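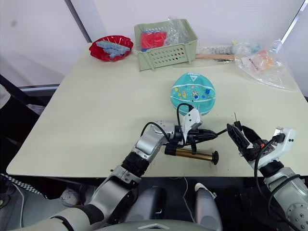 베고녜 레케나는 집에서 제일 골치 아픈 게 옷도 책도 아니고 손바닥만 한 물건들이라고 했다. 옷은 걸면 되고 책은 꽂으면 되는데, 장난감 조각이나 뚜껑 달린 작은 통, 언젠가 쓸 것 같은 막대기 같은 것들은 도대체 어디에 두어야 할지 평생 모르겠다는 것이다. 마크콤으로 가는 길에 베가 소토마요르에게 그 말을 전했더니, 한참을 웃다가 자기 어머니도 똑같은 말씀을 하셨다며 의자부터 권했다.

베가는 마크콤에서 '탁자 위 정리'라는 작은 모임을 꾸려 가고 있다. 이름 그대로 탁자 하나에 자잘한 물건을 꺼내 놓고 그릇과 바구니에 나누어 담는 모임이다. 거창한 수납장도 없고 라벨 기계도 없다. 주소가 1386번지라 처음에는 꽤 큰 길을 상상했는데, 막상 가 보니 빵집과 열쇠 가게 사이로 들어가는 좁은 골목이었고 나는 그 앞을 두 번이나 지나쳤다. 코스텀스테드에서 대략 80킬로미터를 달려온 터라 손이 얼어 있었고, 베가가 내준 보리차가 그렇게 반가울 수가 없었다.

"원래는 제 집 부엌에서 했어요." 베가가 이야기를 시작했다. "저녁 먹고 나면 식탁에 아이들이 두고 간 것들이 남잖아요. 블록 조각, 고무줄, 포장도 안 뜯은 무언가. 그걸 치우다가 옆집 분이 오시면 같이 이야기하면서 하고, 그러다 그분이 자기 집 서랍을 통째로 들고 오신 거예요! 그게 10월이었는데, 그날 밤 늦게까지 둘이 앉아서 서랍 하나를 비웠어요. 얼마나 재미있던지, 다음 날 또 하자고 제가 먼저 전화를 했죠."

재미있었다는 말이 조금 의외여서 무엇이 그렇게 재미있었느냐고 물었다. 베가는 잠깐 생각하더니 물건 하나를 집을 때마다 이야기가 따라 나온다고 했다. 서랍에서 나온 단추 하나가 어느 외투의 것인지 알아내느라 옷장까지 뒤지고, 그 외투를 입고 갔던 결혼식 이야기를 하고, 그러다 보면 차가 식는다. 정리는 더디지만 급할 일도 없다. (내가 만난 사람 중에 정리를 이렇게 느리게 하면서 이렇게 즐거워하는 사람은 처음이었다.)

그릇 이야기를 하지 않을 수 없다. 탁자에 놓인 빨간 그릇은 가장자리가 물결처럼 구불구불하고 반들반들한데, 그 안에 블록처럼 생긴 하늘색 조각들이 담겨 있다. 왜 상자에 넣지 않느냐고 묻자 베가는 손사래를 쳤다.

"상자에 넣으면 안 보이잖아요. 안 보이면 있는 줄 모르고 또 사요. 그릇은 입이 넓으니까 지나가면서도 보이고, 아이도 손을 쑥 넣을 수 있고, 치울 때도 위에서 와르르 부으면 끝이에요. 저는 과일 그릇이든 샐러드 그릇이든 안 쓰는 게 있으면 일단 가져와 보라고 해요. 집집마다 선물로 받고 한 번도 안 쓴 예쁜 그릇이 꼭 있거든요. 그런 그릇이 찬장 맨 위에서 먼지만 뒤집어쓰고 있는 게 저는 그렇게 아까워요."

바구니는 사정이 조금 다르다고 한다. 작은 구멍이 줄지어 난 연두색 바구니에는 빨간 것도 들어 있고 투명한 비닐도 삐죽 올라와 있다. 베가의 방식에서 바구니는 '아직 모르는 것들'의 자리다. 어디에 둘지 바로 떠오르지 않는 물건은 망설이지 말고 바구니에 넣는다. 그러고는 잊어버린 척한다. 며칠 뒤에 다시 보면 신기하게도 절반쯤은 갈 곳이 보인다고.

"처음 오시는 분들은 바구니를 부끄러워하세요. 정리하러 와서 왜 뒤죽박죽인 걸 만드느냐고요. 그런데 망설이는 자리가 따로 없으면 탁자 전체가 망설이는 자리가 되어 버려요. 제 탁자가 몇 년을 그랬어요. 밥 먹을 자리가 없어서 무릎에 접시를 올려놓고 먹은 적도 있다니까요."

그 말을 하면서 베가는 정말로 무릎 위에 접시를 올리는 시늉을 했다. 나도 우리 집 식탁 한쪽에 쌓인 영수증이며 충전선이며를 떠올리고 말았다. 인터뷰를 하러 간 사람이 자기 집 식탁 걱정을 하고 앉아 있었으니 좋은 기자는 아니었던 셈이다.

비닐봉지에 대한 의견도 들을 수 있었다. 작은 물건이 잔뜩 든 커다란 투명 봉지를 두고 어떤 사람들은 보기 싫다며 당장 없애려 든다. 베가는 속이 보이는 봉지라면 얼마든지 환영이다. 다만 봉지째로 서랍에 밀어 넣지는 말 것, 그리고 봉지 안에 또 봉지를 넣지는 말 것. 이 두 가지는 웃으면서 말하는데도 꽤 엄한 구석이 있었다. 불투명한 봉지 이야기가 나오자 표정이 달라졌다. 예전에 까만 봉지에 넣어 둔 집 열쇠를 영영 찾지 못하고 자물쇠를 바꾼 일이 있다고 했다.

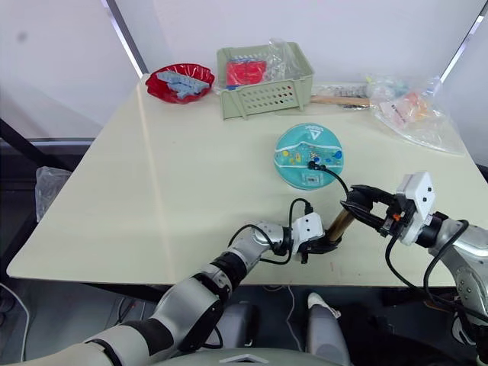
마르셀리노 가리도는 이 모임이 좋기는 한데 너무 오래 걸린다고, 자기 같으면 전부 큰 통 하나에 쓸어 넣고 산책을 나가겠다고 말한다. 베가에게 그 의견을 어떻게 생각하느냐고 물었더니 고개를 끄덕였다.

"마르셀리노 말도 맞아요. 큰 통이 편한 집도 있어요. 혼자 살고 물건도 얼마 없으면 그게 최고죠. 그런데 그분도 통에서 뭘 찾을 때는 바닥에 다 쏟으시거든요. 그러면 결국 저희가 탁자에서 하는 일을 바닥에서 하시는 거예요. 허리만 더 아프죠."

탁자 이야기가 나온 김에 어떤 탁자가 좋은지도 물었다. 베가는 밝은색이면 된다고 했다. 어두운 탁자에서는 까만 마개나 가느다란 선 같은 것이 묻혀 버린다. 연한 색 위에서는 갈색 통도, 둥글납작한 청록색 물건도 금방 눈에 들어온다. 특히 그 청록색은 노랗고 파랗고 흰 작은 그림들이 만화처럼 그려져 있어서 멀리서도 못 보고 지나칠 수가 없다. 베가는 그런 물건을 '등대'라고 부른다. 아이와 함께 정리할 때는 등대부터 자리를 정해 준다. 눈에 띄는 것 하나가 제자리를 찾으면 나머지는 그 둘레로 모이기 시작한다는 것이다.

나는 조금 심술궂게, 그래도 결국 버려야 정리가 되는 것 아니냐고 물어보았다. 정리 책마다 버리라는 말이 첫 장에 나오지 않느냐고. 베가는 한숨 섞인 웃음을 지었다.

"저도 그 책들 다 읽었어요. 밑줄까지 그으면서요. 그리고 책만 늘었죠. 버리라는 말을 먼저 들으면 사람들이 물건을 꺼내지 않아요. 혼날까 봐 숨기는 거예요. 그래서 저는 첫날에는 버리자는 말을 아예 안 해요. 꺼내고, 비슷한 것끼리 가까이 두고, 담고, 그 정도만 해요. 버리는 건 집에 가서 혼자 하셔도 돼요. 안 하셔도 되고요."

비슷한 것끼리, 라는 기준도 집마다 다르다. 색으로 모으는 사람이 있고 쓰임새로 모으는 사람이 있다. 베가의 기억에 오래 남은 사람은 소리로 모은 할머니 한 분이다. 흔들었을 때 달그락거리는 것과 조용한 것을 나누어 담았는데, 밤에 손주가 깰까 봐 그렇게 하신다고 했단다. 베가는 그날 이후로 누구에게도 분류 기준을 권하지 않는다. 원통처럼 굴러다니는 것만은 그릇이나 바구니 안에 먼저 넣으라고 말한다. 굴러떨어져서 냉장고 밑으로 들어가면 그날 모임은 거기서 끝나 버리니까.

"냉장고 밑에서 나온 것들로만 따로 모임을 해도 될 거예요." 그러면서 베가는 또 웃었다. "저는 거기서 제 귀걸이 한 짝을 찾았어요. 다른 한 짝은 진작에 없앴는데 말이죠!"

이야기가 길어져 보리차를 한 주전자 더 끓였다. 니스에서 왔다는 찻잔인지 니트 깔개인지를 자랑하다가 베가가 정작 하고 싶었던 말은 봄 계획인 듯했다. 니스, 가 아니라 니스처럼 들린 그 이름은 알고 보니 '니스(Kneath)'라는 이웃 마을이었고, 내년에는 그곳에서도 탁자를 하나 펴 볼 생각이라고 한다. 장소는 아직 알아보는 중이다. 의자가 있고 창이 크면 좋겠고, 무엇보다 물을 끓일 수 있어야 한다. 차 없이 서랍을 비우는 일은 베가로서는 상상하기 어려운 모양이다.

처음 오는 사람이 무엇을 가져가면 되느냐는 질문에는 서랍 하나면 충분하다고 했다. 서랍을 빼기 어려우면 그 안의 것을 아무 데나 쏟아 담아 오면 된다. 안 쓰는 그릇이 있으면 그것도 하나. 그리고 저녁 약속은 잡지 말고 오라고, 이건 경험에서 나온 부탁이라고 덧붙였다.

돌아오는 길에는 이미 어두워서 골목 입구를 또 헷갈렸다. 집에 와서 찬장 맨 위 칸을 열어 보니 정말로 한 번도 쓰지 않은 그릇이 있었다. 노란색이고, 누가 준 것인지는 아무리 생각해도 모르겠다. 지금은 식탁 한쪽에서 충전선을 담고 있고, 영수증은 아직 그대로다.

14/12/2019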